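Rules for Robots and the People Who Work With Them

A page for young readers from the Plekport Museum of Work

A robot can be strong and quick, and it does not get tired. For these reasons, every place that uses robots must have rules. Grown-ups call these rules safety standards. A standard is a set of instructions that many people have agreed to follow in the same way.
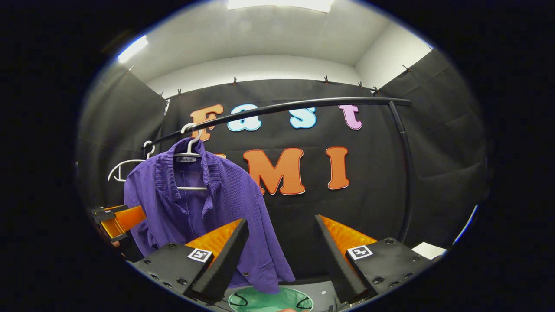
By J. Balaskas, Learning Department
May 10, 2022

The first rule concerns space. Before a robot arm is switched on, its work area must be marked, and people must stay outside the line. At the Winda training hall, the line is 140 centimeters from the arm. Visitors may watch from behind it.

The second rule concerns stopping. Each machine must have a stop button that a person can reach easily. The button is tested every morning, and the result is written in a book. If the test fails, the machine stays off until it has been repaired.

The third rule concerns grip. Clothes are soft and can tear, so a gripper that handles them should squeeze gently. Fingers, hair and loose sleeves must be kept away from moving parts.

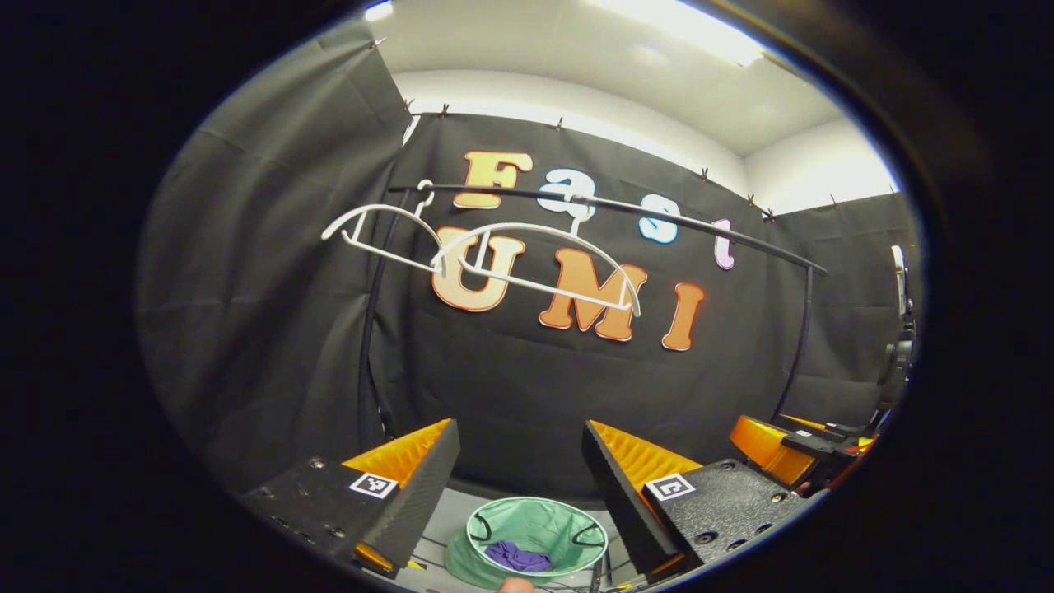
The fourth rule concerns checking. Screws can work loose and soft pads can wear thin. The Plirkico workshop has a checklist with 10 steps, and a trained worker must complete all of them before work begins.

You can practice good rules at home or at school. Ask an adult before you touch any machine. Keep cables away from places where people walk. If something sounds or smells wrong, step back and tell a grown-up at once.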